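Noster Hangers – data card

Contents
Still images and short clips of shirts being put on hangers and hung on a tabletop rack. There are 1,957 clips, of which 400 are held out for testing. Maintained by Lungile Fourie and Hernán Agudelo.

Items
Shirts and sleeveless tops, some plain, some printed. Hangers are plastic, pink or light blue. The rack is a silver bar on gray poles, set on a white table.
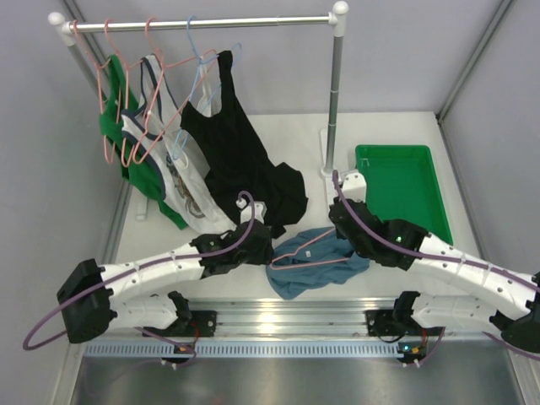
Garments differ in length, and longer ones may reach the tabletop when hung. A hem touching the table is not labeled as a fault. Labels cover three states: on table, on hanger, on rack. A hanger lying on top of a shirt counts as "on table" – the shirt has to be on the hanger at both shoulders to change state.

Known gaps
No pants, no coats, no wire hangers. Dark fabrics are underrepresented in the August batch. Label corrections go to Busisiwe Adams.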